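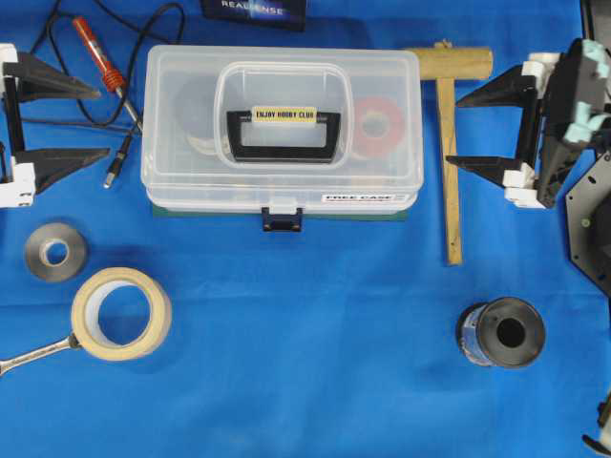

Clear storage case with a carrying handle, on blue cloth.

Stolex: court hearing notices from Greritz and Brovuvitz

Version 4

What you get

Stolex is a collection of nearly 2000 short notices about hearings in criminal cases, gathered from the public boards of the courts in Greritz and Brovuvitz and typed up into one tidy table. We love this material! A hearing notice looks dull until you read a few dozen in a row, and then you start to see how a case moves: first appearance, adjournment, another adjournment, a change of room, a plea, and finally (sometimes a very long wait later) a sentence.

The notices cover 13 courts. Every row is one notice as it was posted. If the same hearing was posted again with a new time, you'll find it as a second row, and the two share a case key so you can put the history back together.

Files

notices.csv is the main table
cases.csv has one line per case, built from the notices
courts.csv lists the courts and their opening hours
weldu.txt explains the rules Weldu uses to match notices to cases

Columns in notices.csv

notice_id: our own number, never used twice
case_key: links notices from the same case
court: short code, see courts.csv
stage: first appearance, plea, trial, sentence, appeal or other
charge_group: a broad group such as theft, fraud, smuggling or assault
listed_time: time of day as posted, 24-hour clock
outcome_posted: yes, no or unclear
text: the wording of the notice with personal names taken out

Charge groups are the part we're proudest of. The two towns word things very differently (Greritz spells out the full offence, Brovuvitz likes a short code and a paragraph number), and getting them to line up took 12 rounds of checking by hand. Please do look at the mapping and tell us where you'd have chosen otherwise.

Names and privacy

All names of accused people, witnesses and lawyers are replaced with a role word: ACCUSED, WITNESS, COUNSEL. Street addresses are removed too. Cases heard in the youth courts were never collected. A notice tells you that someone was called to a hearing and nothing more, so please don't treat a row as proof that anybody did anything. If you spot a name that slipped through, open an issue with the notice_id only and leave the name out of your message.
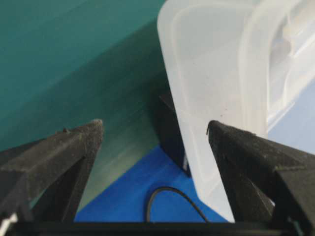 One user wrote to us in December that the stage column had misled her at first: in Brovuvitz a hearing marked "plea" can turn into a full trial on the same morning, and no new notice goes up on the board. She asked for a flag on those rows. It's a great suggestion and we've made a start, with the flag stored in cases.csv as same_day_trial. For older cases it is still mostly blank.

Known gaps

Notices posted after 16:00 in Greritz are often missing, as the board was usually read at midday.
Appeals are thin. Most go to a higher court that we don't cover.
outcome_posted says whether an outcome was put on the board, and it doesn't say what the outcome was.
A few charge codes were withdrawn while we were collecting. They sit under "other" for now.

Matching

Weldu links notices by court, file number and charge group. It gets confused when a case is split between two accused, and the result can be one case_key where there should be two. Rows we aren't sure of have a question mark after the key. Keep them or drop them, but do say which you did if you publish counts.

Corrections are very welcome, small ones included! Send the notice_id, the column and the value you think is right.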